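Bainbridge Community Archive Project
Progress report to the Pludard Fund, second period

Prepared by Reinhold Kröger
January 26, 2020

Summary

Cataloguing of the Prakow papers is on schedule. The oral history strand is behind and we ask for a short extension on that part only. Spending is within budget.

Cataloguing

We have now listed 764 items from the Prakow family papers, mostly letters, rent books and photographs. The letters before the First World War were in better order than we expected. The later ones had been tied up by sender with no dates on the bundles, and sorting them took most of the autumn. Two boxes remain. One holds loose receipts, which we propose to describe at box level, as agreed at the last review.

Item records are being entered in Gendeo. The date field would not accept partial dates such as "spring 1911", so these are in the notes field for now. The supplier has sent a fix, which we will test before moving the records across.

Oral history

We planned 30 interviews and have finished fewer than we wanted. Several people asked to wait until after Christmas, and one withdrew. Transcription is also slow, as the older recordings have a good deal of background noise. We would like to move the end date for this strand to the end of the summer. No extra money is needed.

Storage and premises

The damp in the north store has been dealt with. The gutter was replaced and the readings have stayed steady since. Shelving on that wall was put back in January, and the map drawers have gone to the ground floor where they are easier to reach. The reading room is open on two afternoons a week and we do not plan to change this before the catalogue goes online.

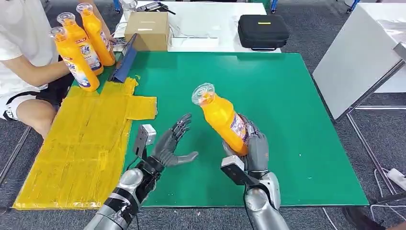 Budget

Conservation materials came in under the estimate, mainly on boxes and folders. Travel is slightly over because of the interviews held outside Bainbridge. We ask to set one against the other. A full statement is attached.

Next period

Finish the last boxes and check the name index.
Move the partial dates into the proper field.
Agree the wording of the consent form for putting recordings online.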